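Packing tables, Drellholm — gallery

Quick page this, meant to get it up in July and didnt. Bohumila Šimek asked for pictures of how the packing side is laid out now, mostly for the Pešek lot who are setting up their own. Notes as I go, not in any order.

Rough facts first. Cartons come flat from Gadutura, 2000 to a delivery. Nearly 3181 went out last year, part number on the order form is 3808 if you want the same ones. Plain brown board, foam goes in seperately.

Cloths — green, any decent cotton. Stops the small parts skating off. Wash them, they crease, never mind. Clamp the corners or the whole thing walks towards you by lunchtime.

Shelving — white metal, from Drusmont. Cheap, bit wobbly until loaded. Heavy stuff low down please.

Shoe covers on past the door, visitors too. Kristýna Sokol has the box of them. Floor marks easily and we only just had it done.

Pictures then. Box and green cloth, both of them.

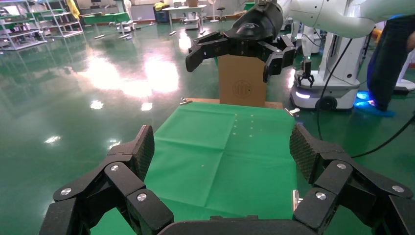 Green cloth over a light wooden table, metal clamps. 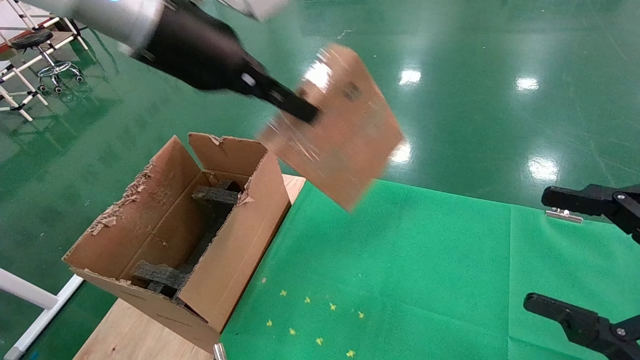 Cartons with torn edges: keep them for practice, dont send them out. If the board has gone ragged on one side the tape wont hold, tried it, waste of tape. Foam can be used again if its not chewed up — put it back on the shelf, not under the table.

Still to sort: better light over the second bench, labels for the racks, and somewhere to put the flat cartons. More pictures when the shelves are tidy. Ask Bohumila for the measurments, she has them written down somewhere.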